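Ticket 73 - Staff kitchen, Pillodville office
Subject: Tap dripping, snack plates and cups getting splashed
Opened by: Catherine Pringle
Assigned to: Mahfuz Patwary, building services
Priority: Low
Status: Monitoring

Catherine, 9:10 am
The tall tap at the double sink won't shut off fully. It drips into the right bowl all morning, and if you turn it on hard the water goes over the edge and onto the counter. Anything put down beside the sink gets wet. We lost a plate of sandwiches to it at the August lunch.

Mahfuz, 10:25 am
Thanks. Does it drip with both handles closed, or only after the hot has been used? Please don't force the handles in the meantime.

Catherine, 10:40 am
Both closed. Worse after hot. I put a mug under it and had nearly 200 mL in 32 minutes.

Mahfuz, 1:15 pm
Had a look. Shut off the hot supply under the sink and the drip stopped, so it's the hot side cartridge. The cold side is fine. The part is a Climari and Fernandes have it on the shelf. Hot water is off at this sink until I'm back - use the one on level 5.

Mahfuz, 3:50 pm
Cartridge swapped, hot supply back on. No drip after 32 minutes. I also turned the supply valves down a little, which should help with the splashing.

Catherine, 4:30 pm
Much better, thank you. I've set the afternoon snacks out on the counter again, with the chips or whatever they are in the yellow packets, a can of soft drink and the blue and pink cups.

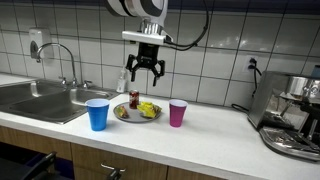 Full flow on cold for a minute and the counter stayed dry. The hot takes longer to come through than it used to, but I can live with that.

Mahfuz, 4:45 pm
The slower hot will be the valve. I can open it a quarter turn if people complain. Bridumura want the old cartridge back for the warranty claim, so please leave the bag on my desk alone. Keeping this open until the claim number comes through.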